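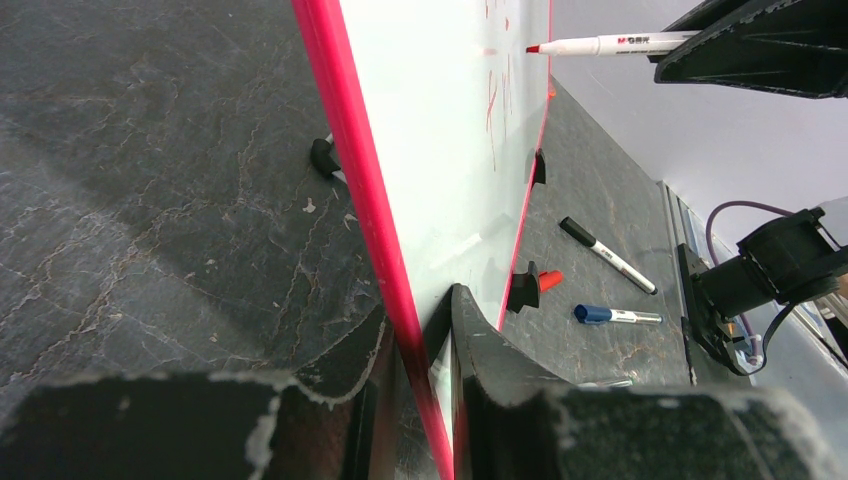
Litia writing study – frequently asked questions

Last updated 4/22/19

We receive many letters about the Litia study since the short report went out, and several of the questions come again and again. We collected them on this page. If your question is missing, please write to the project address at Brevthorpe and we will try to add it.

What is the study about?

We study how a robot with two arms can write on a board that is not fixed to anything. One arm holds the whiteboard on its edge and the other arm holds the marker. Most earlier work we know of puts the board flat on the table or screws it to a wall. We wanted to know how much of the writing error comes from the pen arm and how much comes from the arm that holds.

What was the main result?

The holding arm matters more than we expected. When we kept the holding arm stiff, the board turned a little between the fingers each time the pen pushed, and the strokes became wavy. When we let the holding arm give way a little and then come back, the lines were straighter and there were fewer gaps in the ink. The full table is in the report, section 2.

How many trials did you run?

We recorded 800 trials in total. Of these, 707 are in the final data. The others were removed, mostly for a marker with too little ink or a camera that lost its connection. We kept a list of every removed trial with the reason, and it is part of the download.

Where are the cameras?

There is a small camera at the wrist of each arm, and it looks past the fingers to the object. We also tried a fixed camera above the table, but the arms hide the pen tip from it very often. The published results use the wrist cameras only.

Does the shine of the board disturb the vision?

Yes, and this is the question we like the most, as it cost us a lot of time. A glossy board seen from the side shows bright reflections of the lamps, and also dark reflections of the fingers themselves. Our first stroke detector took the edge of a finger reflection for a black line. In the current version we compare views from slightly different positions. Ink stays in its place on the board and a reflection moves. This helps in most cases, but a strong reflection that lies directly over a thin stroke can still hide it.

Which marker colours do you use?

Red, blue and black. Red is used for most of the trials, as it was easiest to separate from the dark reflections. There is one weak point: the frame of our board is pink-red, so strokes very near to the frame are sometimes counted as frame. We cut a margin of 10 mm on every side before we measure.

Do you use special markers or a special board?

No. Both are normal things from a stationery shop. The marker in the gripper is an M&G whiteboard marker and we did not change its shape or add a holder. We think this is important, because a printed holder makes the grasp much easier and then the numbers are hard to compare.

How do you measure a good stroke?

We look at two values. The first is how far the stroke goes away from the planned line. The second is how much of its length has visible ink. We do not judge if the writing is nice. Some strokes with good values look rather ugly to a person, and we accept this for now.

What happens with smudges?

Old ink that was not wiped well leaves a pale cloud on the board. The detector ignores areas under a colour limit, so a pale smudge is normally not counted. If it is too dark, the trial is marked in the data with the word "smear" and you can decide by yourself to keep it or not.

Can the robot pick up the marker and remove the cap alone?

Not in this study. A person opens the marker and gives it to the gripper before the trial begins. The group at Hustcombe works on picking markers from the table, and we hope to join both parts later.

Is Karaki the same as Litia?

No. Karaki is the name of our control software – it moves both arms and it can be used without the study. Litia is the name of the study and its data.

Can I use the data in my own work?

Yes, for research and for teaching. Please cite the report and say which version you used. If you want to use it in a product, write to us first.

Will there be more data?

A second set is planned for May, with curved strokes and a smaller board. The file format will stay the same, so your scripts for reading the first set should still work.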